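Priltum after the February patch

24th April

I have put 28 hours into Priltum since the February patch, most of them in the rail yard campaign, and the signal system finally makes sense to me. These notes are mainly for my own reference.

The game is a logistics sim with a fixed tick. Each train reserves track blocks ahead of it, and before the patch it reserved one block. Now it reserves 2, and the number can be changed per train in the schedule window. Long freight should stay at 2. Short shunters work better at 1, or they hold the junction while they sit at the loading dock.

Dirnport is the map where this matters. The harbor line and the coal line share a single crossing, and with default settings the coal trains starve. I moved the harbor depot three tiles east and added a passing loop. Throughput at the crossing went from 19 cars per cycle to 28.

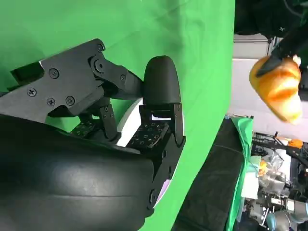
Black gripper, green backdrop.

The Prosser map is easier, but the grades are steep and the game does not show the slope penalty anywhere in the build menu. Hover over the track with the survey tool on. Anything above 3 percent needs a second engine, and the second engine counts toward platform length. I lost an evening to that one.

Save files are still large. Autosave stutters on my machine once a map passes the midgame - setting the interval to the longest option helps, turning off the minimap history helps more.

I use the Rerkach mod for the timetable view. It has not been updated for the new block setting, so it draws every train as if it reserved one block. The departure times are still correct.

Next is the mountain campaign, with the old signals turned off.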